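Washing wool blankets at home: who's brave enough?

neusa_q
Started 12 Sep 2019

Hello all! I've picked up a gorgeous old wool blanket at the Kasturstead market and I'm dying to get it on the bed before the nights turn cold. It smells of someone's loft, though. Do I dare put it in the machine? The dry cleaner in Jullton wants a fortnight and I'm not that patient!

atieno_makokha
Yes, do it! I've washed all mine at home for years and they come up beautifully. Wool cycle, cold, proper wool liquid, and leave plenty of room in the drum.
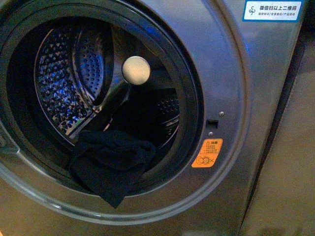

Room to move!

Don't be tempted to add towels to fill it up. One blanket, on its own, and a slow spin.

B_Rusnak
Sorry, have to disagree. I did exactly that with my gran's blanket and it came out the size of a tea tray. Bath, cool water, press it gently with your hands and never wring it. It's a lovely job on a sunny morning with the radio on.

atieno_makokha
Oh no, your poor gran's blanket! Which cycle was it? Some of the older "delicates" settings run at 40, and that'll felt anything.

B_Rusnak
Might have been 40, I'll give you that. Still Team Bath!

volod_s
Whichever way you go, drying matters more than washing in my book. 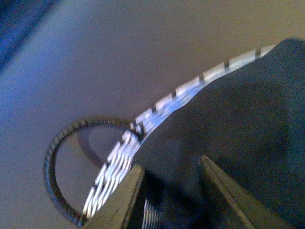 Lay it flat on a clean sheet, pull it square while it's damp and keep it off the radiator. Mine took two days and it's as soft as anything now.

neusa_q
You're all wonderful. Going with the bath first, and if I lose my nerve halfway I'll be back tonight!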